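Call for Participants: Travelers Who Have Met a Street Scam

Lerkent is a travel safety publisher. We are putting together a new guide to the tricks played on visitors in busy cities, and we are looking for people who have been on the receiving end of one. It does not matter whether you lost money, walked away, or only worked out later what had been going on.

The guide is called the Sanen Handbook. It will cover the friendship bracelet, the fake petition, the spilled drink, the taxi with the broken meter, the closed hotel, the bar bill, and whatever else people tell us about. The first edition had 183 accounts in it, most of them from Europe. For the second we want more from Latin America, North Africa and Southeast Asia, and more from people who travel for work.

Who we are looking for

You should be 18 or older and have been approached by a scammer while away from home, in any country, at any time in the past ten years. You need to be able to tell the story in English. You do not need to have reported it to the police. If you did, we would like to know how that went, including how long it took and what paperwork you were given.

We would also like to hear from people who work where these things happen: hotel desk staff, tour guides, drivers, market sellers. Tell us in your first message if that applies to you.

We cannot use stories about online fraud, timeshare sales or disputes with airlines. Please do not send stories on behalf of someone else. Ask them to write to us.

What you will do

You will take part in 2 interviews by phone or video call. In the first you tell us what happened in your own words. The second comes a few weeks later, after we have written up your account, and we go through the draft with you line by line. You can correct it, cut parts of it, or withdraw it altogether up to the end of September.

Before the first call we will send a short form asking for the city, the month and year, the kind of place (station, beach, museum line, and so on), and how many people were involved as far as you could tell. Leave blank anything you do not remember.

Payment

Participants receive $200, paid by bank transfer or check after the second interview. If you withdraw after that point you keep the payment. We do not pay extra for photos, receipts or other papers, but you are welcome to send copies. Keep the originals.

Privacy

Your name will not be printed. We change first names, job titles and hometowns in every account. Recordings are stored by Dralunberg, the company that does our transcription, and are deleted when the handbook goes to press.

How to apply

Write to the Sanen Handbook desk at Lerkent using the contact form on this site. Put the city where it happened in the subject line. Three or four sentences are enough at this stage. We read applications in the order they come in and reply to all of them. Applications close at 5 p.m. Eastern time at the end of June. 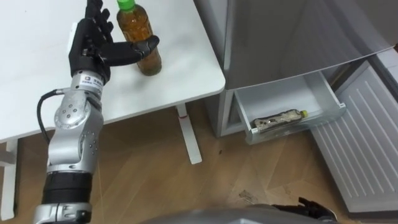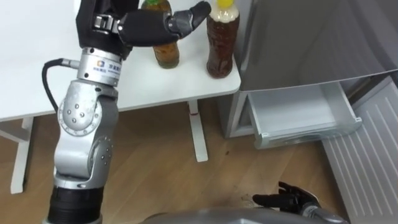 Can I apply if I figured out the scam right away and lost nothing?

You can, and the payment is the same. In your message, tell us what gave it away and how you got out of the conversation.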